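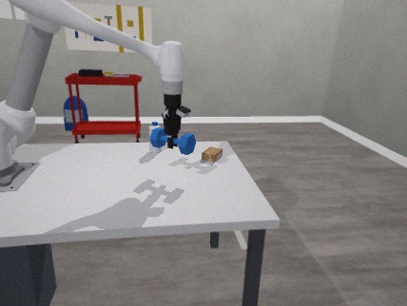 *Dumbbell lift, Trasance grip, bottle and box left in place.*

Estela Navarrete had run the lift 107 times since lunch and the Trasance grip had dropped the dumbbell on 19 of them. She wrote both numbers on the pad beside her keyboard and reset the room.

"Try the Dondine fingers," said Yiğit Taşdemir from the next desk.

"I did those in April. They were worse."

"That was with the old controller."

She couldn't argue with that. She loaded the new one and started the arm again.

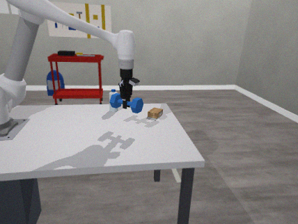 She watched the force trace instead of the arm. It climbed, wobbled and went flat. Yiğit rolled his chair over.

"Monwood wants an answer by five," he said. "Which one are you picking?"

"Whichever one stops letting go of the handle."

"You could tell them it's the friction setting."

"It might be." She opened the close-up view and turned up her monitor. 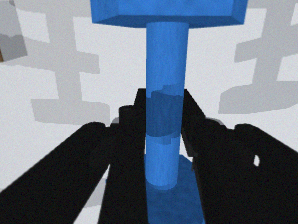
*Close-up view, fingers on the handle.*

They both leaned in. Yiğit asked if the left finger was touching first. Estela said she'd have to check the log, and went to find it while he put the kettle on.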